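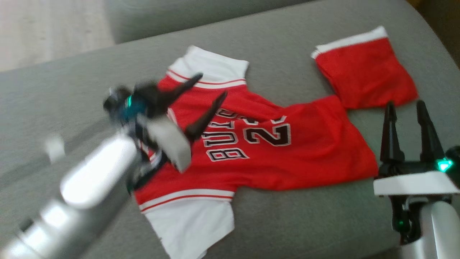

Red BULLS shirt, number 23, spread out on gray upholstery, with more red folded next to it.

Floltis Laundry Notes: README

Floltis is a set of notes and photos on folding clothes on surfaces that were never meant for it. Most folding guides assume a large clean table. Most homes have a couch.

What's in it

422 folds, of which 111 are sports shirts. The rest are tees, towels and one category called "other" that we have stopped opening. Each entry has a garment type, a main color, a surface and a short comment. Comments are by Ye-rin Min, who has strong views on sleeves.

Labels

flat: the garment is spread out, wrinkles allowed
partial: at least one fold made on purpose
folded: would survive a trip to the drawer
heap: see "other"

A sleeve lying out to the side still counts as flat. A number half lost in a wrinkle gets the tag print_hidden, so please don't type in the digit you think you know. Sideways lettering is entered the way it reads, in capitals.

Known problems

Red is overrepresented. Upholstery grips fabric, and shirts that slide nicely on a table bunch up on a cushion — the fold times in the Dimitriou sheet don't carry over. Fitted sheets were dropped in March after a long discussion.

Files

notes.csv holds the comments, surfaces.csv the furniture. The Drarnthorpe folder is old and uses "couch" and "sofa" as two different things. Sorry.

Last edited September 25, 2021. Corrections go to the Odix tracker, sleeves to Ye-rin.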